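Wadex pays people to wipe desks, and says a robot will learn from it

Wadex, which sells software for cleaning machines, has been recording people at ordinary office chores since April and says it will have 400 sessions in hand before it trains anything. Wiping down desks comes first. The company calls it the easy one.

The method is simple enough. A person takes a cloth to a white tabletop while a camera at head height records what the hands do. Each recording is then cut up, labeled and passed to Dravow, the firm building the learning system.

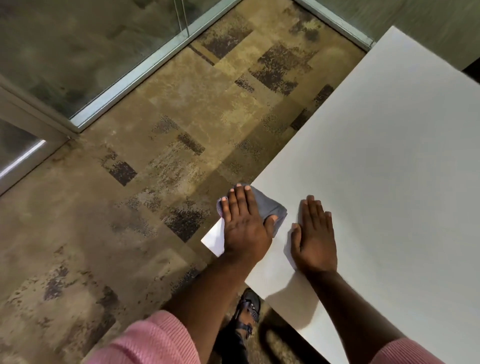 Wadex says a session takes 6 minutes and that the people doing the work get almost no instructions, so the habits stay natural. That sounds good until you ask what the software is supposed to make of a habit. People lean on a desk with one hand while they wipe with the other. Is the second hand part of the job or just where it happened to land? The labels, as described to us, don't say.

Bronwyn Goodwin, who runs the recording work, doesn't see a problem. "The system sorts out what matters if you give it enough," she said. Asked how much is enough, she said the team would know when it got there.

Edges and corners are supposed to be where the extra footage pays off. A flat surface can be covered by a machine going back and forth, but a corner means bending the cloth over and changing grip, and Goodwin said seven of the labels in use deal with that alone. She would not say how often two labelers agree on them.

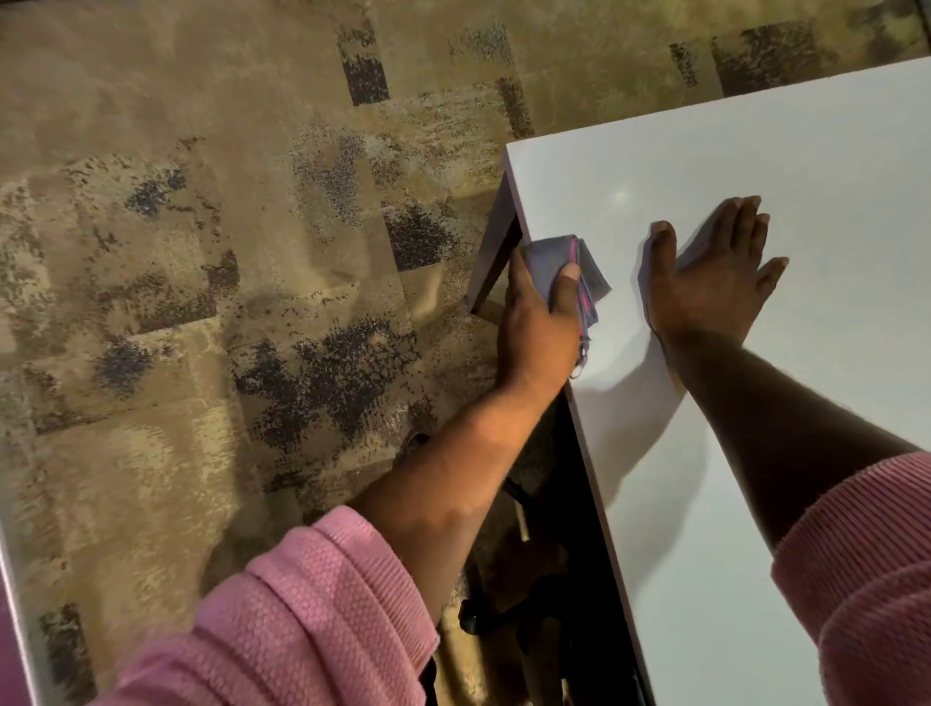 What the buyers are being told

Fonseca, an office services company, has signed up for a trial and expects a working machine in four of its buildings. It has not seen one clean a desk yet. Neither have we - Wadex offered recordings of people, and a slide.

Kunik, a smaller rival, dropped a similar plan last year after its test arm did well on the table it had been trained on and badly on the one next to it. Goodwin said Wadex will add more rooms and more desks later. No schedule was given for that, and the price of the trial was not disclosed.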